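Brakden
Home | Courses | About us | Questions | Find us

About us

Brakden is a housekeeping school in Ullus. We teach folding, clearing, sorting and packing to adults who want to be better at it, either for a job or for their own kitchens. We've been open five years and 91 people have completed the main course.

If you came here after reading about how a tidy drawer changes your life, we should warn you that we have our doubts. We've read the same books. Some have decent advice about shelves. Most of them spend a long time on how you'll feel afterward, and very little on what to do with a towel that is thicker at one end than the other.

How it started

Guilan Cui worked in hotel linen rooms and later in a catering kitchen before she opened the school. She had sat through a lot of training days. Her complaint was always the same: somebody stood at the front and talked, there was a slide with a folded napkin on it, and then everyone had lunch. Months later the same people were still rolling the bar mops into sausages and stacking the trays crooked.

So she rented a room, put a table in it and started asking people to do the thing, over and over, while she watched. The first group was made up of former coworkers and one person who had misread the flyer and wanted a sewing class. She stayed, and she has since sent us her sister.

We still do it more or less that way. There is more stuff in the cupboard now.

What we use

People expect special equipment. We own a lot of dish towels, a lot of toy fruit, and trays. The towels get washed so often that the color drifts, and we buy replacements wherever they're cheap that month. The berries are the kind sold for play kitchens.

Why toy berries? Real ones bruise, leak and get eaten. A class of adults will go through a box of real raspberries before anyone has sorted a thing, and then you're teaching stain removal, a separate subject. The toys also come in sizes and colors that are annoyingly close to each other, and that suits us fine. A dark red berry and a black one look very different in a catalog and much less so at the end of a long morning.
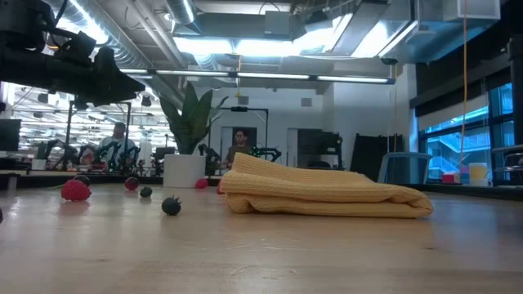
Folded waffle towel and toy berries on the wood table.

Look at the towel. It's one end rolled over and raised, the other thin and flat, and in a linen closet that bundle would tip over the moment you put a second one on top. It's a perfectly ordinary fold and most of us do one like it at home. We use waffle weave a great deal for this reason. The texture grips itself, so a fold will hold its shape even when the shape is wrong, and you can see what you did. Smooth cotton slumps and hides the evidence.

We get asked whether there is a correct fold. There are several, and they depend on the shelf. Anyone who tells you there is only one has probably got a book out. We'll teach you thirds, halves and the hotel fold, and then we'll ask you how deep your shelves are, and usually you won't know, and you'll have to go home and measure.

The table exercise

The main exercise of the Halonen course (named after the street, in case you were wondering whether there is a Mr. Halonen with a method) goes like this. There's a table. There are small things on it and a cloth. You clear the small things into a tray, sort them while you're at it, and leave the cloth flat. Then everything comes out again and you clear it again.

It sounds too simple to charge money for. We thought so too at first, and we still get the occasional email saying so. What people find is that they're fine for the first few rounds. Then they begin to rush and leave something behind the plant. Or they pick up the cloth first, have nowhere to put it, and end up folding it one-handed against their chest. Or they sort everything beautifully and forget that the tray has to be carried somewhere.

We don't time anyone. We tried it for one term and all it produced was people throwing raspberries.
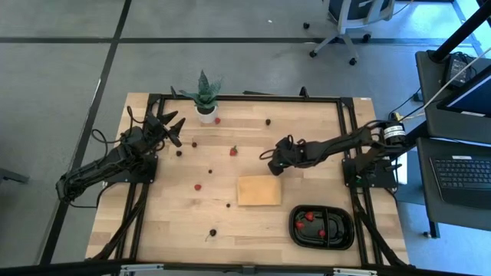

Photo: Guilan Cui / Brakden

The tray has a divider, with a larger compartment on the left and a narrower one on the right, and the three strawberries are all in the larger one. New students tend to ask what the narrow side is for. It's for whatever you decide, as long as you decide before you start and stick with it. Our students have used it for stems, for small berries, for teaspoons, and for "things I'm not sure about," which we allow once.

We like a glossy black tray for red fruit, since you'd have to work hard to miss a strawberry on it. For blackberries it's a terrible choice, and we make people use it anyway. You won't always get to pick the tray where you work.

As for the cloth, flat and nearly rectangular is good enough for us. We've had students spend ages chasing the last corner. On a working counter nobody is going to check your corners with a ruler, and the next person along will pick it up and wipe something with it.

The furniture

Wood tables scuff. Ours have scuffs, and they will get more. Every so often someone in the trade tells us we ought to switch to steel, and for a kitchen that handles food all day they may well be right. For folding practice we prefer wood: cloth doesn't skate around on it so much, and people seem less worried about putting things down. That second point is only our impression. We haven't measured it and wouldn't know how.

The shine on the tabletop does cause some grumbling when the overhead lights are on, mostly from people at the far side who see the glare and miss a berry in it. We've thought about a matte finish. We have been thinking about it for a while.

There is a tall plant in a white planter, down past the table. Students like it, and berries seem to end up next to it. If you're short by one at the end of a round, look there before you start accusing your neighbor.

What we won't promise

Other schools in this line will tell you that you'll save an hour a day, or sleep better, or finally be at peace with your garage. We'd like to see where those numbers come from. A vendor once tried to sell us a folding board called the Flerkurex, with a leaflet claiming it would pay for itself in a season. We asked how. We asked again in March. The board we were lent is in the cupboard and does a good job of keeping the trays from sliding.

Here is what we can say with a straight face. Most people who finish the course fold more evenly than they did at the start. They clear a surface in an order they could explain to someone else. They stop leaving the cloth until last and then wondering where to set it down. A few tell us their closets look better. A few tell us their closets look the same, and one wrote to say her husband's closet now bothered her more than before. We kept that letter.

We don't give out a certificate with a gold seal. If an employer wants something in writing, we'll write a plain letter saying what you practiced and for how long, and Guilan will sign it. Some employers have found this odd. The ones who have hired our people before don't ask for anything fancier.

The courses

The Halonen course takes nearly 16 hours, spread over several mornings. You'll cover towels and napkins, clearing and sorting, tray loading and, toward the end, packing a box so that the person who opens it doesn't curse you. That last part was added after we received a delivery of our own trays.

The short course covers towels only. It's for people who know exactly what's wrong with their linen closet and don't want to hear about berries. You can move up to the main course afterward and we'll take off what you've already paid.

We keep groups small enough that everyone gets time at a table. If a group fills up, we start a list. We don't squeeze in extra chairs, partly out of principle and partly for lack of chairs.

Wear sleeves you can push up. Leave bracelets at home, as waffle weave catches on them. Bring your own towel if there's one that defeats you. We're always interested, and the fitted sheets people bring along uninvited are at least good for conversation — we don't teach fitted sheets. Guilan has a way of doing them that she describes as adequate and will show you during the break if you ask.

Visiting

If you're not sure it's for you, come and sit in for part of a morning before you pay anything. We would much prefer that to a refund argument later. Doors open at 9 a.m. and the coffee is ready a little after that. Write to us through the Find us page and say which course you're thinking about, and if you have already tried to learn this from a video, tell us which one, so we know what we'll be undoing.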